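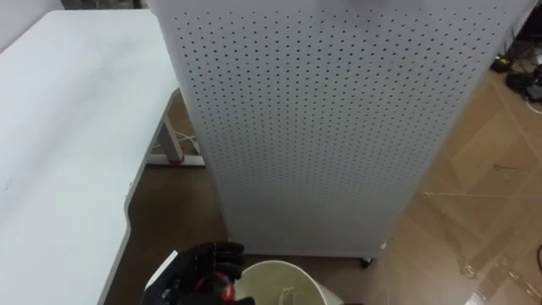
*Last changed: November, late, after the second pot of tea*

Okay, long one tonight. I promised myself I'd write these up on the day and I've skipped most of the month, so this has to cover a lot.

The release labels work! I'm going to say it in plain words before I start hedging. We ran all 84 trials on the new Caron checkpoint, and the hand held on to the trash when it should and let go of it when it should, with three failures in the whole set. The old checkpoint was so bad at this that I'd stopped showing people the numbers. I was eating a granola bar when the last trial finished and I yelled with my mouth full.

Let me back up so this makes sense when I read it in a year.

The task is dull on purpose. Pick up a piece of trash, carry it to the bucket, drop it in. Grasping has been decent since summer. What killed us was the end. The arm would get to the bucket and then either open the fingers early, so the wrapper landed on the floor, or it would hover there with the fingers shut tight, forever, like it had forgotten why it came. I have so much footage of hovering. Marlene calls it "the long think."

We blamed the cameras first, then the hand, then the bucket (I did blame the bucket, I have a note about it from October). The head camera looks down at a pretty steep angle, and once the hand is over the rim it covers a lot of what you'd want to see. So we thought the model was blind at the key moment. We lost a good while on that. Moved things, shot new demos, trained again, got the same hovering in nicer light.

Then Marlene Paquette looked at one of my timing plots and asked why the operators all let go at different times. And they do! Put two people on teleop and one of them opens the fingers the moment the package crosses the rim, and the other one settles, waits a beat, wiggles a little and then opens. Same pictures going in, different action coming out. The model averages the two and you get a hand that opens a tiny bit, then thinks better of it, then opens a tiny bit. The long think.

So the method is almost embarrassingly small. We went back through all 426 demos in Remeo and marked one thing in each: the first moment when letting go would have been fine. That can be well before the operator did let go. It's the point where, if you opened the fingers right then, the thing would fall in. Then Caron gets an extra output that predicts "okay to release," and the finger commands after that mark get rewritten so they all open the same way. The waiting and the wiggling are gone from the training data. Nothing else changed. Same network, same demos, same 1000 epochs.

Marking them was miserable, by the way. Remeo is fine for boxes and terrible for moments. You scrub, you overshoot, you scrub back, and it forgets your zoom every time you go to the next clip. I did most of them on the floor with my back against the wall and a podcast going. Marlene did a share and then we both did an overlapping batch to see if we agreed. Mostly yes on stiff things like boxes and bottle caps. Mostly no on soft things, and that's where I want to spend the rest of this entry.

Soft packages are awful. A crumpled wrapper has ends that stick out past the fingers, and the ends are what catch on the rim. So where is the "okay to release" moment? When the palm is over the bucket? When the middle of the package is? When the floppiest corner is? Marlene marks by the palm. I mark by the worst corner – I'm a pessimist – and our marks on the soft stuff can be a good second apart. We argued about it over lunch and then just used my marks for the soft items and hers for the rest. I don't know if that's science. I wrote it down in the readme, at least, so whoever comes after can be mad at the right people. 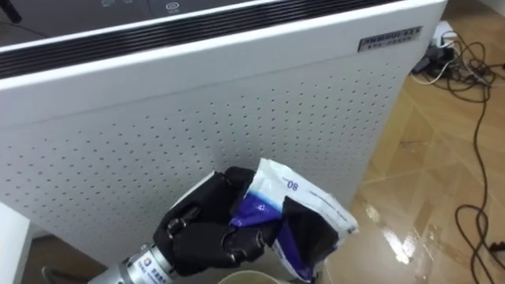

*Soft package in the hand, with the rim of the container underneath.*

I keep going back to that one when I explain the problem to people. You can see the fingers fine, you can see a lot of the package, you can even read the 80 on it, and all you get of the container is the top edge at the very bottom of the view. The right end of the package flares way out past the fingertips. Would you let go? I asked four people at the group meeting and got a lot of "um."

The thing I was scared of was that we'd only taught it to read the arm's height, or that big white perforated unit behind the bucket. It takes up a huge part of the head view and it's all little holes in rows, so it's a wonderful landmark for a lazy network. If the model learned "white dots at this size, open hand," it would score great in our corner and fail everywhere else. So for part of the 84 we slid the bucket along to spots where the dots and the rim didn't line up the way they had in training. Two of the three failures are from those runs. So some leaning on the dots, maybe? Two is too few to say. The remaining failure was a bag that caught static and stuck to a finger after the hand opened, and I refuse to feel bad about that one.

Things I want to remember about the setup, while I still do:

- The Markura hand runs warmer after a long session and the fingers close a hair slower. Let it rest between blocks. I didn't on the first day and threw those runs out.
- Jatov (our logger) stamps the head camera and the hand on different clocks unless you start the camera process first. I've now learned this on two separate occasions.
- Leave the cords on the floor where they are. I tidied them once and the next batch of runs looked different enough that I couldn't tell what I was measuring.
- The marks go in their own file. Never write over the operator's finger commands. I nearly did and I got cold all over.

What I don't get yet is why the grasping got better too. Only a little, and we didn't touch that part of the demos at all. Marlene's guess is that the network was spending effort trying to predict the wiggles and now it isn't. My guess is luck. We have a bet going, loser labels the next batch, and I'd really like to win it. The way to settle it is to train again from different seeds and look at the grasping alone, and that's queued for tonight if the big machine doesn't get taken by the other half of the lab.

I also want to try the mean version of the test. Take the release output and delay it on purpose, a bit more each time, and see when the fingers start dropping things outside again. If our marks really are the *first* okay moment, there should be a nice wide stretch where late is still fine and early is not. If late starts failing right away, then I've been marking wrong and the pessimist method is less pessimistic than I thought. Hmm. Writing that out, I think I should do this one before the seeds.

A note on mood, since this is supposed to be a diary. I was pretty low about the project at the start of the month. I'd drafted the email asking to switch to the drawer task, and it's still sitting in drafts. I kept thinking the problem had to be something big, a new camera or a new network, something that would take all winter, and then it was the operators being people. I was one of those operators! I went and looked, and I'm a wiggler. Every single demo of mine has the little wiggle. Marlene is a snap-it-open person and she was so smug about it that she did her impression of me throwing out a coffee cup, in the hallway, twice.

She wants a short write-up, just the one idea and the one table, and she thinks it could go out before the holidays. I said yes too fast. The soft item labels need a second pass first, with a rule we both agree on, and I'd want someone who isn't either of us to try the rule cold.

Tomorrow: delay test in the morning while the room's quiet, then seeds. Bring the good chair cushion. Ask Marlene where she put the spare trash bags. And delete that email.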